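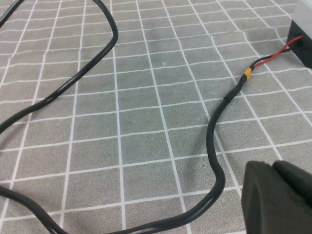
November, kurz nach 22 Uhr

Sauerteig, Ansatz 12. Roggenanstellgut aus dem Glas im Kühlschrank, fünf Tage nicht gefüttert. Geruch deutlich nach Essig, Oberfläche leicht grau, kein Schimmel. Um 7 Uhr aufgefrischt, 1:5:5, Wasser handwarm. Küche 19 Grad, im Ofen mit eingeschalteter Lampe 26 Grad. Glas in den Ofen gestellt, Gummiband auf Füllhöhe.

Bis Mittag kaum Bewegung. Um 15 Uhr knapp verdoppelt, Kuppel noch gewölbt. Beim letzten Ansatz habe ich an dieser Stelle zu lange gewartet, die Kuppel war eingefallen und das Brot entsprechend sauer. Diesmal sofort weiterverarbeitet.

Mehl: Roggen 1150 von Dudás, neuer Sack. Nimmt mehr Wasser auf als das alte. Teigausbeute von 170 auf 175 erhöht, Teig trotzdem fester als gewohnt. Salz 2 Prozent, keine Hefe. Stockgare 40 Minuten, danach rundgewirkt und mit dem Schluss nach unten in den Korb. Der Korb war zu schwach bemehlt, der Teig hing an zwei Stellen fest und ist beim Stürzen eingerissen.

Anbacken bei 250 Grad, nach 8 Minuten Dampf abgelassen, fallend auf 200. Kerntemperatur nach 55 Minuten 97 Grad. Das Einstichthermometer (Droketti) zeigt in Eiswasser 0,5 Grad zu viel, Abweichung vernachlässigt.

Ergebnis: Kruste gut, Boden etwas zu dunkel. Trieb ausreichend, seitlicher Riss auf der Ofenseite, vermutlich Untergare. Krume kann ich erst morgen beurteilen, der Laib liegt im Leinentuch auf dem Rost.

Für Ansatz 13: Teigausbeute 178, Stückgare um 15 Minuten verlängern, Blech eine Schiene höher. Korb mit Kartoffelstärke ausstreuen, Roggenmehl allein genügt nicht.

Sonst: Brief von Soltbridge wegen der Heizkostenabrechnung, Nachzahlung, Belege noch nicht geprüft. Der Zählerstand vom Einzug fehlt darin. Morgen im Ordner nachsehen.

Rest vom Anstellgut, 50 g, wieder im Kühlschrank. Glas beschriftet. Nächste Auffrischung spätestens in fünf Tagen.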